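3.2 Storage cases and the return of hand tools

The second part of the study dealt with the cases in which hand tools are kept between uses. At the Gorerdale site, tools were issued from a shared store and brought back at the end of each shift. The store held 192 cases when the survey opened in May, and each was entered in the Nkosi register under the model number printed on its lid. Cases without a legible number were given a paper label and treated as a separate group.

Staff were asked to place each returned case flat on the inspection table, with the lid up, before it went back to the shelf. The position matters for two reasons. A case standing on its edge lets small parts slide out of their molded seats, and the markings on the lid are hard to read from the side. Items in daily use at the table, such as a small digital scale and a cleaning sponge, were allowed to stay there as long as the case itself could lie clear of them.

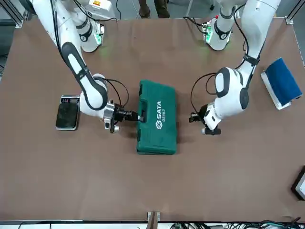
Figure 2. Molded plastic tool case, SATA 05163, lying flat on the inspection table. The lid carries the maker's name and the model number in white. A digital scale and a sponge are also on the table.

Handles received particular attention in the survey form. A molded handle at the end of a case invites the user to carry it upright, and the contents then rest on one short side for the whole walk back to the store. Under the Delby procedure, which the site had followed in earlier years, cases were carried level with both hands. Few staff still did so, and the older instruction had dropped out of the printed guide.

Of the 199 returns logged, all were checked for closed latches, clean lids and missing pieces. Weighing was used as a first check on contents — a case that came in lighter than its register entry was opened and counted by hand. The scale was tested against a 1000 g reference weight at the start of each shift. Differences caused by dirt or added labels were noted separately and are treated in the next section, together with the returns from the Zadent workshop.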